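Trabajo final de la asignatura de Cultura Material
Tarros con tapa: cómo se guarda la comida seca en casa

Hola otra vez. Este es el informe del proyecto que hice con Mercy Mushi y Rizwan Orakzai, aunque el texto lo he escrito yo casi entero (ellos se encargaron de las entrevistas, que no es poco, y de aguantarme). Empezamos en diciembre, con un tema demasiado grande, y lo fuimos recortando hasta quedarnos con los tarros de cocina.

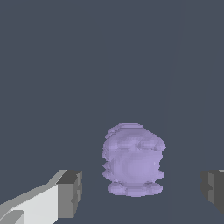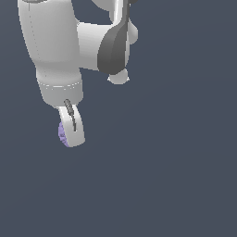
Lo que queríamos saber era bastante sencillo: por qué la gente sigue guardando las legumbres y la harina en tarros heredados cuando tiene en casa recipientes nuevos que cierran mejor. Repartimos un cuestionario y nos devolvieron 119, ¡muchos más de los que esperábamos! Casi todo el mundo hablaba de la forma antes que del material. Les gusta el tarro tirando a barril, un poco más alto que ancho, como el de color lila de la primera imagen, y con una parte de arriba que sobresalga del cuerpo para poder agarrarla bien. Felista Muriithi, que nos dejó husmear en su despensa una tarde entera, nos dijo que una tapa que no se agarra con la mano mojada no es una tapa.

Luego vino la parte del peso, que fue un pequeño desastre. Pesamos lentejas en 20 tarros distintos y las volvimos a pesar al cabo de un mes, para ver cuánta humedad cogían. Dos de las mediciones las tuvimos que tirar porque yo apunté los gramos en la columna equivocada (perdón, Rizwan). Con las demás sí se ve una tendencia: los de cierre de goma apenas cambian y los de tapa apoyada ganan peso, sobre todo si están cerca de los fogones.

Josphat Mutiso, nuestro tutor, nos insistió en que no sacáramos grandes conclusiones de una muestra así, y tiene razón. Nos faltan casas de la costa, donde el aire es mucho más húmedo, y nos faltan tarros grandes. Mercy quiere repetirlo el curso que viene con arroz y yo ya le he dicho que sí, pero que esta vez los gramos los apunta ella.

El cuestionario completo está en el anexo, junto con la tabla de pesos.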